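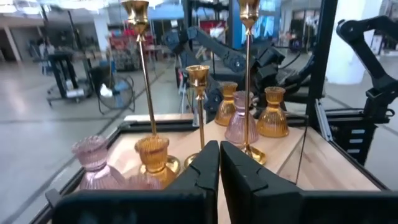

Table stock: candlesticks and ribbed glass

The tableware shelf at the Norkness hire store now includes gold candlesticks in tall and short heights, and ribbed glass vases in amber and pink. Both lines can be booked from Tuesday. The notes below cover placing, candles, cleaning and return, and replace the single sheet that used to go out with the older glass.

Setting out

Place the candlesticks first and the glass second. The stems are slender and the cup tops flare outwards, so the widest point of each stick is at the top, where a sleeve is likely to catch it. With the sticks already standing, it is easier to judge how much clear space is left between them at cup height. Glass placed beforehand tends to get moved twice.

On a bare wooden top, put the round base down flat and turn it a little to check that it sits evenly. If it rocks, look for a crumb or an old wax drip under the base before blaming the table. On a cloth, smooth the fabric out to the edge first. A fold under one side of the base will tip a tall stick by a visible amount, and the lean gets worse when a candle is added.

The short stick works best between two tall ones. Set it slightly off the line joining them, so that the three do not read as a row. The vases can then go in the gaps, some towards the front and some towards the back. Amber placed next to the gold finish tends to merge with it under warm bulbs; pink stands apart more clearly. Marcus Greenberg prefers to mix the two colours down the whole length of a table. Siobhán Horgan keeps one colour to each end. Either arrangement can be packed from the same boxes, so there is no need to state a preference when booking.

Leave 200 mm clear along each side of the table for plates. On the narrow tables, which are 800 mm wide, this leaves a centre strip of 400 mm, enough for the sticks and vases if they are staggered. It is not enough if serving dishes are also going down the middle. In that case use the short stick with a few vases and leave the tall ones in the box.

Candles

Use dinner candles with a straight or slightly tapered foot. Test one in each cup before the event, with the candle unlit. It should stand upright without being held. If it is loose, wrap the foot with a thin band of candle wax adhesive. Do not use folded paper or card, and do not melt the foot of the candle into the cup with a match, as the wax then has to be dug out and the finish gets scratched.

Keep dried flowers, paper menus and ribbon well clear of the flame. Where the vases hold stems, trim them so that they finish below the top of the nearest candlestick, and lean them away from it. Check the table again once the guests have sat down, because vases get pushed aside to make room for bottles.

Lit candles are not permitted in the upstairs room at Prosbridge. Battery candles fit the same cups, subject to the same test.

Using the vases

The vases may be used for cut flowers or left empty. Fill them to no more than two thirds, using a jug, after they are in position. Short stems suit the flared rims better than long ones, which slide round to one side and stay there. If a stem must be long, cross two or three others beneath it for support.

Do not put lit candles or tea lights in the vases.

Cleaning

Let any wax harden fully, then lift it off with a fingertip or a wooden stick. Wipe the remainder with a soft cloth and warm water with a drop of washing-up liquid, and dry straight away. Metal polish must not be used. It has already removed the shine from one base in the older set, and the replacement from Helik does not quite match.

Wash the glass by hand in a plastic bowl, one piece at a time. Flower water leaves a line on the inside that follows the ribs, and a bottle brush will shift it if used while the line is fresh. For hardened marks, soak in warm water with white vinegar for an hour. Dry upside down on a folded towel, then the right way up until no moisture is left at the bottom.

Packing and return

Glass goes back in the divided boxes, one vase to a section, rim upwards. Candlesticks lie flat in the long box with a cloth sleeve on each, alternating cup and base so that the flared ends do not press together. Remove all candles first, including the unused ones. Mark anything chipped or bent on the packing slip and wrap it separately.

Returns are taken at the side door until 11 in the morning on the day after the event. Hanneke Geerts checks the boxes in and will confirm by email. The deposit is £5 per box and is refunded once the contents have been checked.

Bookings through Declan Quinlan at the store desk. The Ní Mhurchú linen is listed separately and has its own slip.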